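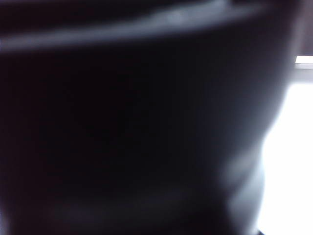
Why I want the support act to start on time

In my city the concert ticket says eight o'clock, and everybody knows it is a lie. The doors open at eight. The first musician comes at nine, or later, and by then half of the public is still in the bar across the street. When the main artist begins, many people look at the time and think of the last tram.

I write this after the evening of 8th June at the Sorby, a hall with 200 seats where I go perhaps twice in a month. The support was Rocío Cabral, who plays the harp alone, with a small pedal that repeats her phrases. She began when the room was nearly empty. Her first piece was very quiet, and during all of it the people came in, greeted their friends and moved chairs. I was in the third row and I lost the ending completely.

Ruwan Roy, who books the concerts there, is a man I respect. I wrote to him afterwards and he answered me kindly. His opinion is that the public in our city will never come early, and that a hall earns its money in the hour before the music. Without the bar, he says, the ticket would cost much more. I believe him about the money. I do not believe him about the public.

I have seen the opposite in Ledesma, where I lived for four years. The small theatre there printed two times on the ticket, one for the doors and one for the first note. At the second time the doors were closed, and who came late had to wait in the corridor until there was a pause. In the first weeks there were some angry faces. By September people were sitting down early, and they bought their drinks before, so the bar did not suffer as one could fear.

It is true that loud music forgives more. If a rock band plays, a conversation at the back disturbs only the neighbours. But the Sorby now offers mostly soft music: harp, solo piano, singers with one guitar. For this music silence is a part of the work, and the support artist has the same need of it as the famous one. Often she has travelled as far and she is paid much less.

There is also the matter of length. Rocío Cabral had prepared a long piece called Brula, from her second record, and she had to leave it out because the evening was already late. I learnt this from her at the table where she sold her records. She was not complaining. I bought the record and have listened to Brula many times since then, and I would have preferred to hear it first in a room.

So I ask for a small thing. Print the real hour on the ticket, also for the support, and then keep it. Mr Roy could try it for one season, only with the quiet concerts. I will come early, and I will bring my sister, who is always late.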